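Ticket n° 1291 - Pince à main, fermeture incomplète pendant la journée portes ouvertes
Site : Sarnen
Ouvert par : Ramiro Peñalver
Date : 2022-11-21
Priorité : 2
État : en attente de réponse

Bonjour,

Je vous écris concernant la pince à main que nous utilisons pour la démonstration aux visiteurs. Pendant le deuxième passage, les doigts se sont arrêtés avant le contact avec l'objet. J'ai relâché la commande, attendu trois secondes, puis recommencé : même résultat. Le logiciel Genley n'a affiché aucun message d'erreur.

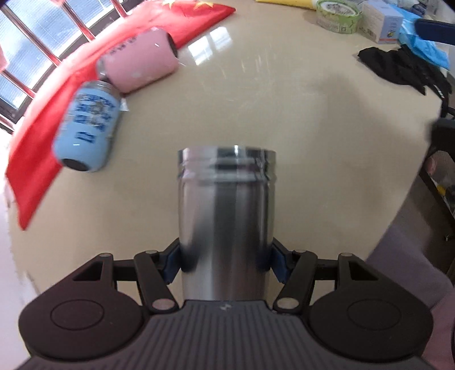 Le groupe de Trumness doit venir demain matin et je voudrais garder la même présentation. J'ai donc refait les essais sur la table ronde, avec un objet à la fois. Sur le cylindre en inox, les deux petits patins bleus appuient bien de chaque côté, dans la moitié basse. Avec un objet plus mince, je n'ai pas encore essayé après le redémarrage.

Déjà fait :
- redémarrage complet du logiciel
- nouvelle calibration de l'ouverture, 2 fois
- contrôle du câble - rien d'anormal

Ma question : est-ce que la calibration reste en mémoire après l'arrêt ? Chez Iglesias, on m'a dit que oui, mais je ne le trouve pas dans le manuel.

Je vous remercie par avance et je reste joignable jusqu'à 18 h.

R. Peñalver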